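Search this site Go

Articles > Music and Listening > Concert Halls > Small Rooms

4. Results from the Hornville listening sessions

4.1 Seating distance and blend

The most exciting result came from the front rows. We played the same slow movement for string quartet to 44 listeners in the Bakker room, first seated close to the players and then near the back wall. We had expected the close seats to win on clarity and lose on blend. They won on clarity, as expected, but blend scores barely moved, and the viola line (so often swallowed in larger halls) was picked out correctly by far more people than in our April pilot!

Listeners marked their impressions on a four-point scale after each playing. Comments about the cello were especially rich, with many people writing about the start of the note and hardly at all about its length. We find this a wonderful clue to how small rooms shape chamber music.

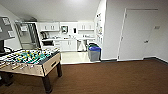
Figure 3. Common area, with foosball table.

4.2 Tempo and the dry room

The quartet then repeated the movement with the Hiron curtains drawn, which shortened the decay a great deal. Without being asked, the players took a faster tempo, and they did so in all three repeats. Listeners loved it. Scores for "energy" rose in every row, and even those who had preferred the longer decay wrote warmly about the fast version.

In total we collected 1680 ratings, entered by hand into Flomeo and checked against the paper forms. The row-by-row scores are taken up again in Section 5, where we compare them with the players' own notes on balance.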